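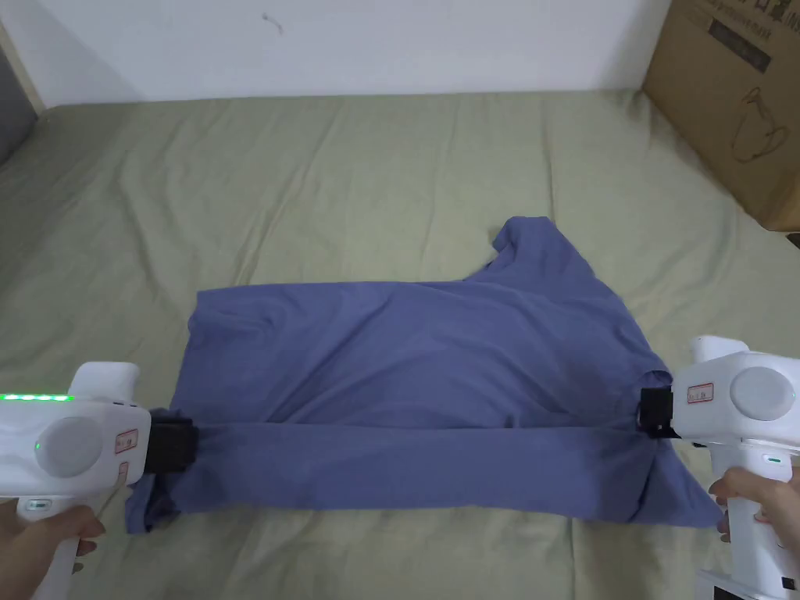

The Back Bedroom, Laundry Day

Home > Galleries > Rallow Apartment > Bedrooms

Posted Mar 2, 2018
Filed under: bedroom, laundry, folding, small spaces

This gallery belongs to the set on the apartment in Rallow, second floor of the Munteanu building. The kitchen and the hall have their own pages. The back bedroom gets used for sleeping and for laundry, and this page covers the laundry. There is no table in the apartment long enough to lay out an adult shirt with the sleeves open, so the folding is done on the bed.

The room

The back bedroom is the smaller of the two. The walls are white and have been white since we took the lease. The bed is pushed up to the wall, which leaves a walkway on one side wide enough for a person or for a basket but a tight fit for both. The window faces the courtyard and gets sun until early afternoon.

We pay for the washer in the basement by the load. It is shared by the whole building, and most weeks we get down there 2 times. Anything large goes to Joreo, the laundry on the corner of Durnutau Street, where they take comforters, mattress pads and the curtains from the front room. Everything else comes back up the stairs and goes onto this bed.

The sheet

Sage green, fitted. It replaced a white one that had gone gray. A plain color is easier to fold on than a print because you can see the edges of whatever is on top of it, particularly the edges of dark socks. Green turned out to be a good choice for the blue shirts too.

It is a wrinkled sheet. It has been a wrinkled sheet from the first wash. I ironed it one time, put it on the bed, and by the next morning it was back to how it likes to be. Small wrinkles underneath make no difference to a T-shirt. They do make a difference to a dress shirt, and for those I put a bath towel down first and smooth it out.

The T-shirt fold

This is the fold used for every T-shirt in the apartment. It was settled after we measured the drawer.

Lay the shirt flat with the front down. Pull the hem straight before doing anything with the sleeves. If the hem is crooked at the beginning it will be crooked at the end, and you will only notice after the shirt is in the stack.

Bring one side in to the middle, sleeve and all, then turn the sleeve back on itself so it lies along the fold. Same with the other side. You should have a long strip with the collar at one end.

Take the hem up toward the collar and stop a couple of inches short of it. Press the air out. Then fold the strip again in halves or in thirds, depending on how deep the drawer is. Ours takes thirds.

There is a second way, which starts from the hem. Fold the bottom of the shirt up over itself so there is a doubled band along the lower edge, flatten that, and work up from there. It takes longer to get neat. The corners of the band like to slide out sideways and the shoulders bunch up at the other end while you are dealing with them. It does give a firmer bundle, and it is the one to use for packing a suitcase.

Old soft cotton is harder than new cotton. It moves when you press it. With an old shirt I fold more slowly and flatten after every step, and with a new one I flatten at the end.

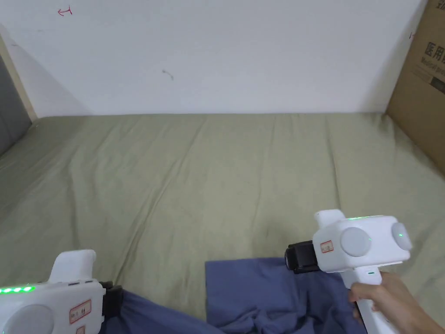
5 min read

The blue one again, or most of it, bunched up toward the bottom, with the box standing on the mattress against the wall.

The box

It is a big brown cardboard box with black printing in Chinese and in English. The start of the English reads "Medical pr...". It takes up a corner of the mattress and there is still enough bed left for a shirt.

A good cardboard box is worth keeping in an apartment this size. We have one for out-of-season clothes, one for spare bedding, and one for the things that are waiting to go to the donation bin. The ones I keep have to have a clean bottom and four corners that haven't been crushed. I tape the bottom seam twice and leave the top flaps untaped. Sweaters go in first, laid flat, then anything that can be rolled. Shoes never go in with clothes.

The label goes on the short side. I used to write on the top, but boxes get stacked and then you can't read it.

The wall and the side of the bed

There are a couple of small red marks on the wall above the bed and a little dark smudge near the middle. They are on the list for the next time the paint comes out. The paint in the hall closet is a flat white, one can, and I have not tested it against this wall yet. Flat white from two different years can look like two different colors, so the first patch will go down low behind the bed.

The padding along the side of the bed is dark gray with a thin strip of light wood framing it. Dark gray shows lint. A damp cloth gets most of it off, and a lint roller gets the rest. The wood strip just needs dusting. Do the strip before the padding, or the dust ends up on the part you already cleaned.

Order of work

For anyone who keeps a list, this is ours on laundry day:

Strip the pillows and move them to the chair.
Pull the fitted sheet tight at the corners.
Put the whole load on the left half of the bed.
Take out towels and fold those first. They are quick and they make the pile look smaller.
T-shirts next, in the drawer fold.
Pants after that, seams together, folded once at the knee and once more.
Socks last - whatever has no match goes back in the basket until next week.

Finished stacks go at the foot of the bed by room. They should be put away before anyone needs the bed. This does not always happen, and then the stacks spend the night on the chair with the pillows gone from it.

The drawer

The dresser has three drawers and the T-shirts have the middle one. Folded in thirds and stood on edge, they fit in two rows with the fold facing up. Laid flat in piles, the same shirts would not close in the drawer at all. Blue is toward the left, then gray, then white. Dark shirts are in the back row. I don't sort past that.

Pants are in the bottom drawer and are laid flat. Standing them on edge was tried and they fell over as soon as two pairs came out.

What is left to do here

Paint the marks. Find a second fitted sheet in the same green so the bed isn't bare on wash days. Go through the sweater box in April and see what can go to the donation bin. The top drawer of the dresser sticks on the right and needs some wax on the runner.

Next in this set: Hall Closet
Previous: Kitchen, Under the Sink
Back to all Rallow galleries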